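Flower Arranging at a Shared Desk: A Small Study of Workplace Craft Breaks
September
By Korkor Ackah, Janaka Wijesinghe and Aaliyah Vachon

We use cookies to improve your reading. By continuing on this site you accept our cookie policy.

3.2 Setting and materials

The sessions were held in the working room of the Erkdale office, and we did not rent a separate craft room. This choice was important for our question. In earlier work (Wijesinghe and Vachon, the Mullgate sessions) the participants arranged flowers in a quiet studio, and several of them told us afterwards that they would never have such a place at their own work. For the present study we therefore left the monitors and other equipment where they usually stand, and we used one table covered with a gray cloth. A lamp with a white drum shade stood at the left of the table.

We used only artificial flowers. Fresh flowers change during the day, and it would be difficult to give the same material to all 37 participants. The stems came from a stock of 400, which was sorted by Ohemaa Ackah according to height and head size. Every participant received tall stems with yellow heads, some thin green sprigs, and at least one large pale flower for the lower part of the bouquet. Small items such as paper cups were allowed to stay on the table, as they would on a normal desk.

3.3 Procedure

The participant was asked to make one bouquet that can be held in two hands, and to stop when he or she felt satisfied. No model bouquet was shown. We gave no time limit, but most sessions took about 20 minutes. After this, the participant answered the short Fiadzo questionnaire on rest and attention. Written comments were collected on paper and typed by the second author, which gave 1,721 words in total.

Most participants built the bouquet in the hand and did not lay the stems on the cloth first. The pale flower was often placed low, and the yellow heads were left to rise above it. Figure 2 shows the bouquet in the hands and other views from the same session.

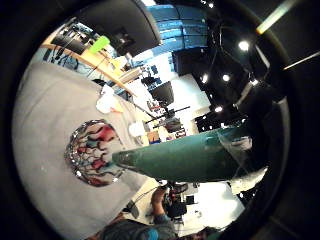
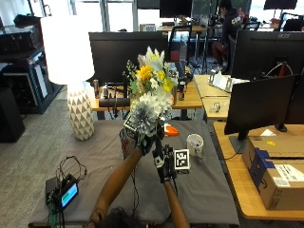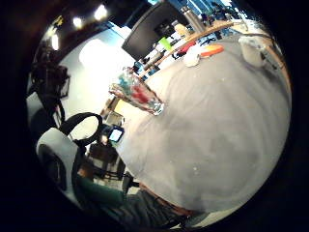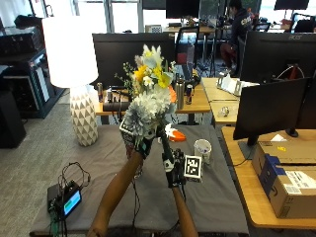 Figure 2. Four views from one session in the Erkdale room.

3.4 Analysis of comments

The comments were read by two of the authors separately. Each author marked the parts that speak about the flowers, about the table, and about the other people in the room. When the marks were different, we discussed the sentence until we could agree, and in a few cases we asked Philomena Alhassan to decide. Comments about the questionnaire itself were put aside and are not used in Section 4.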